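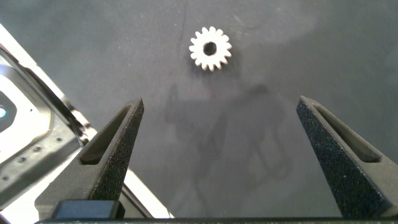

Una pieza sola sobre el paño oscuro, con la pinza abierta.

Trucos de banco para convivir con dos brazos que montan engranajes

Llevo media vida en el taller de Ploltance, en la mesa de reductores pequeños, y desde agosto comparto el trabajo con dos brazos que colocan engranajes sobre una placa redonda. A la instalación le pusimos Nicholas (viene del nombre de la carpeta del proyecto, no le busquéis más misterio) y con ese nombre se ha quedado. Me pedís mucho en los comentarios que cuente cómo se organiza una mesa así, así que voy apuntando lo que me funciona, sin mucho orden, y ya me diréis lo que hacéis vosotros.

Antes de los trucos, una cosa sobre el cambio en sí. Yo venía de tener las piezas en la mano todo el turno. Ahora paso más rato preparando, mirando y corrigiendo, y llego a casa con los dedos enteros y la cabeza más cansada. Es otro cansancio. Al principio me enfadaba cada vez que el brazo se paraba, y las primeras semanas me ponía a montar yo por detrás para recuperar tiempo... ¡no lo hagáis! Lo único que consigues es que el recuento de la tarde no cuadre y que te quedes una hora más buscando el fallo.

1. Un paño oscuro y mate

Con los engranajes claros, el fondo oscuro es una bendición. Probamos una lámina blanca y yo misma perdía las piezas de vista, no os digo más. Compré un corte grande de fieltro gris oscuro en Pukar, la tienda de telas de la esquina, y me salió de sobra para cambiarlo cuando se ensucia. El fieltro además agarra un poquito y los engranajes pequeños no se te van rodando al primer golpe en la mesa.

La pega es la pelusa. Se pega todo: hilos, polvo, pelos del jersey. Yo le paso un rodillo quitapelusas antes de arrancar y otra vez después del bocadillo. Sacudirlo encima de la mesa es mala idea (lo aprendí yo solita), hay que llevárselo fuera.

2. Limpiar las piezas antes, con poca cosa

Los engranajes que llegan con película de aceite resbalan, en la mano y en la pinza. Los limpio con un trapo que no suelte hilo y un chorrito de Clorex, el desengrasante que tenemos en el taller, siempre en el trapo y nunca sobre la pieza. Luego los dejo escurrir en una rejilla. Si el agujero del centro tiene restos, un bastoncillo y listo.

Ojo con los dedos de la pinza: los nuestros tienen la cara rugosa, tipo lija, y ahí el aceite se queda metido. Con la célula parada y bloqueada, cepillo de dientes seco y paciencia. Nada de disolvente en esa cara, que a la compañera del otro turno se le levantó una esquina.

3. Dejad sitio alrededor de cada pieza

A mano coges un engranaje de un montón sin pensar, metes la uña y ya está. Una pinza necesita entrar con un dedo por cada lado, y esos dedos ocupan lo suyo. Yo uso mi propia mano como medida: si puedo pellizcar la pieza con el guante gordo puesto sin tocar la de al lado, vale. Y si no cabe, menos piezas por tanda — de verdad que se va más rápido. Tumbadas o de pie, según lo que pida la secuencia, pero decididlo antes y que todo el mundo lo haga igual.
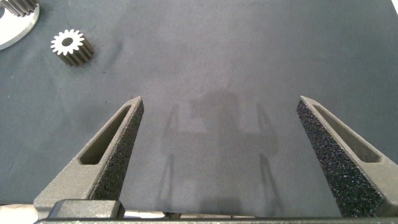
4. Cuidado con los brillos

El metal pulido refleja la lámpara que da gusto, y una cara que se ve casi blanca desde un sitio se ve gris desde otro. Lo que hice fue bajar un poco la luz directa y poner papel vegetal delante del fluorescente, sujeto con dos pinzas de tender. Cutre, sí, pero ahí sigue. También aparté de la mesa la regla metálica y la tapa del calibre, que hacían unos reflejos horrorosos.

5. Las cajas, con número grande

Tenemos 223 referencias en la estantería y yo me las sabía de memoria, por el sitio y por el color de la caja. Eso con el sistema nuevo se acabó: todo va por número. Al que le cueste (a mí me costó), que haga etiquetas enormes, con rotulador gordo, y que las ponga en el frontal y en la tapa. La caja 314 la confundimos una mañana entera con otra casi idéntica, y desde entonces lleva una pegatina amarilla fosforita que se ve desde la puerta.

6. Nombrad las posiciones en voz alta

Parece una tontería y es lo que más broncas nos ha quitado. "El de la derecha" no sirve cuando una mira la mesa desde un lado y el otro desde el contrario. En la placa hablamos siempre desde el punto de vista del puesto de control, y lo que está fuera de la placa se llama "suelto" y punto. Al cambiar de turno se dice: tantos puestos, tantos sueltos, y se apunta en la libreta.

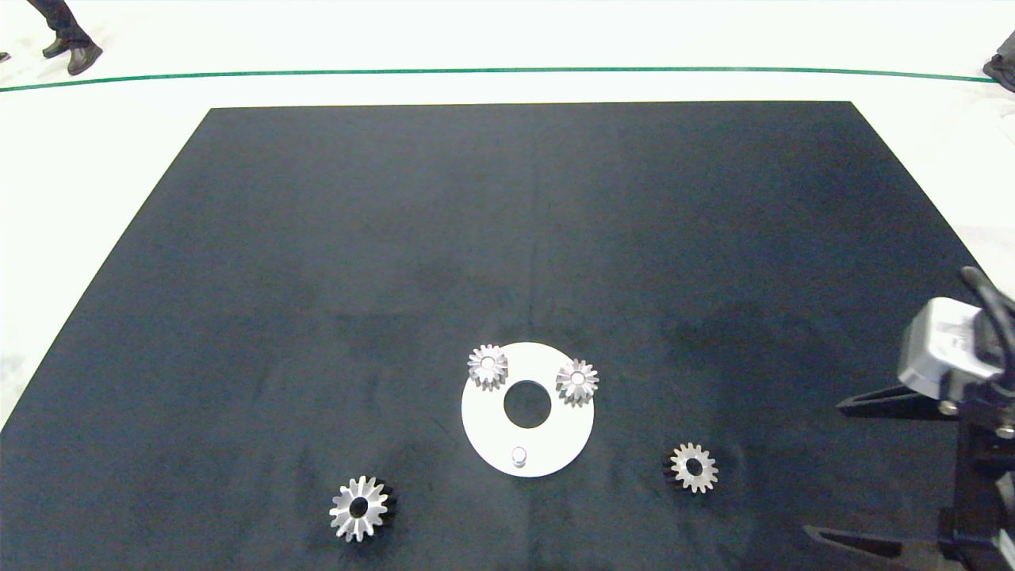 Dos engranajes sobre la placa y otros dos sueltos.

7. Los pies y los cables

Con un brazo en marcha, la zona de paso se respeta aunque vayas con prisa. Nosotros quedamos en una cosa muy sencilla: el que entra avisa, el que está en el puesto contesta, y hasta que no hay contestación no se entra. Los cables, recogidos con velcro ancho. Las bridas de plástico quedan más finas, pero cada vez que toca mover algo hay que cortarlas y acabas con los trocitos por todas partes.

8. No tiréis las plantillas viejas

Cuando llegó Nicholas metí en una caja todas las plantillas de montar a mano y casi las mando al contenedor. Menos mal que no. Las uso para comprobar la placa terminada (si la plantilla entra sola, los engranajes están donde toca) y para enseñar a la gente nueva, que a veces entra sin haber montado nunca uno y luego no sabe qué está mirando. Yo les hago montar tres a mano antes de sentarse en el puesto. Protestan un poco, pero en cuanto notan cómo engrana un diente con otro ya miran la máquina de otra manera.

9. Repartid el rato de mirar

Vigilar cansa muchísimo más de lo que parece. Con los dos brazos hay que tener un ojo en cada lado: mientras uno tiene un engranaje entre los dedos, el otro puede estar con la pinza abierta cerca de una pieza suelta,
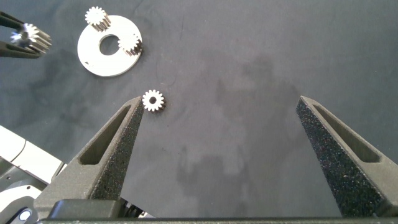 y si llevas dos horas seguidas en la silla se te pasa cualquier cosa. Pedimos en su día poder rotar y nos dijeron que sí, cambiamos a media mañana y otra vez después de comer. El que sale se va a lavar piezas o a ordenar cajas, que es mover el cuerpo. A mí la espalda me lo ha agradecido un montón.

De lo del empleo me preguntáis también, y os cuento lo que hay: en nuestra mesa éramos cuatro y seguimos siendo cuatro, con las tareas cambiadas. A una compañera le encanta el puesto de control y otra lo lleva fatal y echa de menos su destornillador. Yo estoy en medio, según el día. Lo que sí pediría en cualquier taller es que pregunten a quien monta antes de decidir dónde va la mesa — la nuestra la tuvieron que mover por no preguntar, y quedaba justo delante del armario de los guantes.

Para la próxima tengo pendiente lo de guardar el fieltro sin que coja arrugas. De momento lo enrollo en un tubo de cartón con la cara buena hacia fuera, pero se me marca en el borde. Si alguien lo plancha, que me diga a qué temperatura, por favor, que me da miedo cargármelo.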